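# Sorting out the worktop: our report for the Small Packing project

September 29, 2024

Okay so, our project was supposed to be about boxes. Walid Nassar and I (Dalal Nimri) signed up for the packing topic thinking we'd spend the month folding cardboard and putting things into it, and we did do plenty of that. But a good half of what we learned was about the table, so the table gets a big part of this report too.

The question we started with was pretty simple: if you have a mixed bunch of small household things and a stack of flat boxes, how should you lay it all out so packing goes quickly and you don't lose stuff along the way? We did 214 packing rounds over the month. One round means one box, opened up, filled and closed. We threw out 17 of them, mostly from the first few days when we kept changing the rules on ourselves and forgetting to write down which rules we were using (my fault, I had the notebook).

We had three kinds of boxes, and we named them after whatever was printed on the bundle wrap - Silis, Zirner and Dekker. The Silis ones are small and stiff. The Zirner ones fold really nicely but the flaps spring back up at you. The Dekker ones are the biggest and Walid loved them right away because you can be sloppy and everything still fits. I was a Zirner person and still am!

For the things to pack we went with light stuff you'd find in any kitchen drawer or kid's room. Nothing breakable, nothing heavy. We wrote everything on a list and ticked it off after each round, and that list saved us more than once.

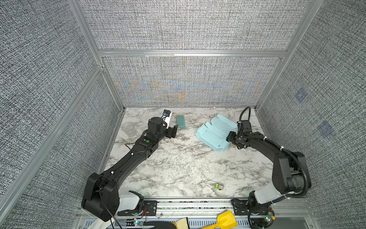 Layout was the thing we argued over most. Walid wanted every item lined up along the front, closest to you, with the box in the middle. I wanted the items spread out and the box near the back, so you're always moving things in the same direction. We ended up much closer to my version, with the light blue cardboard lying flat toward the back right, the clear plastic cup way over on the left, and the small things, like the little green one, up near the front. I liked that the cup had so much space to itself, though I'll admit it's hard to spot against a white marble pattern. Walid's answer was to put a strip of colored paper under it, and we tried that for 40 rounds. It helped me a lot and did nothing for him, so make of that what you will.

The other thing we kept fighting with was overflow. Whatever wasn't in play got dropped along the front edge, and before long we had a whole second collection down there. The yellow toy shovel was the worst of it. It doesn't fit in a Silis box at all, it only goes into a Zirner on the diagonal, and so it kept getting left for "the next round" until we made a rule that the shovel goes first. Long things first is now rule number one on our sheet. Flat things go second, against the side of the box, and soft things go last, so they can fill up the corners.

Once we had those rules written down, we went back and did 138 rounds the same way, switching who packed and who kept the notes. The rounds felt much calmer. We had fewer restarts (a restart is when you have to take everything out and begin again) and almost all the ones we did have were Silis boxes. I think that's just the size. Walid thinks we were folding the bottom flaps in the wrong order, and he might be right, since we never tested it properly.

Stuff we'd change: use one kind of box for the first week, keep a tray off to the side for leftovers, and label the Nomach tape rolls, which look identical and are two different widths. I can't tell you how many times I grabbed the wide one.

Our rule sheet and the full tick list are in the folder with this report. The pages with the coffee ring are still readable, just hold them up to the light a bit.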